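Salt and cress: does road grit hurt seedlings?
Project report, group 4
Nahuel Sepúlveda, Ginette Després, Dean Entwistle
Supervisor: Guido Santoro
November

1. Why we did it
Verges on the Undach road go brown every spring and people blame the grit lorries. We wanted to see if salt on its own slows down cress. Cheap seed, quick to grow, fits in the lab.

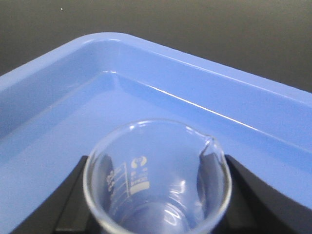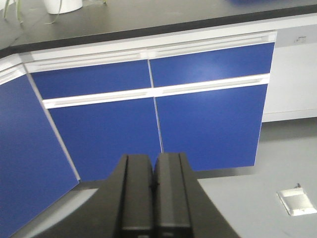 Fig. 1. Light blue plastic tray (first) and bench cabinets in the lab (second).

2. Method
Seed from Gotard, one packet. 200 seeds, half on plain tap water, half on salt water. So 100 each. Cotton wool, lids off, same windowsill. Salt was ordinary table salt, not real grit, which has sand and other stuff in it. Watered every morning before lessons. Ginette did the weekend waterings at home, so the pots moved twice. Probably not ideal.

Salt water made up in one go and kept in a bottle with a lable on. Soil from the verge was going to be a third group but we ran out of time to collect it.

3. What happened
Tap water: came up fast, green, leaning to the window. We turned the pots after that.
Salt water: slow start. Shorter stems, leaves a bit yellow at the edges. Several seeds split and then stopped.
Roots in the salt group were stubby and hard to pull off the cotton wool, so root lengths are left out. Dean's stem measurements are in the appendix, mine for the last two days are in pencil, sorry.

4. Problems
Only one strength of salt. Should have been at least three.
Some pots dried out over the first weekend, both groups, but the ones nearest the radiator were worst and most of those were salt. That could be half the effect right there.
Yellowness was judged by eye and we didnt always agree.

5. Conclusion
Salt slowed our cress. Can't say it is what kills the verges, grass is tougher and rain washes salt through. Next group should use verge grass and weaker solutions, and keep everything away from the radiator.

Thanks to Gervasio Vergara for the measuring cylinders.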